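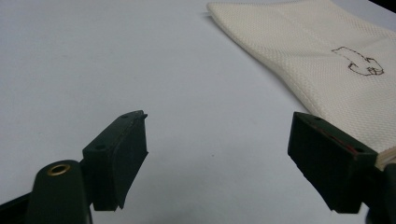 Anderson Bittencourt wrote to say I was too easy on the mayor of Clarnwood, and that a man who skips 8 council meetings shouldn't get to lecture anyone on attendance. Fair enough. I still think the speech was worse. 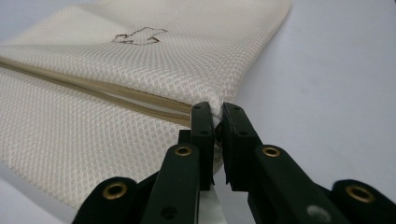 The mayor spoke for 27 minutes and never mentioned the budget. I read the transcript at home -- twice -- next to a mesh laundry bag with a beige zipper, and the bag had my attention for most of page two. The vote is in July. I'll be there.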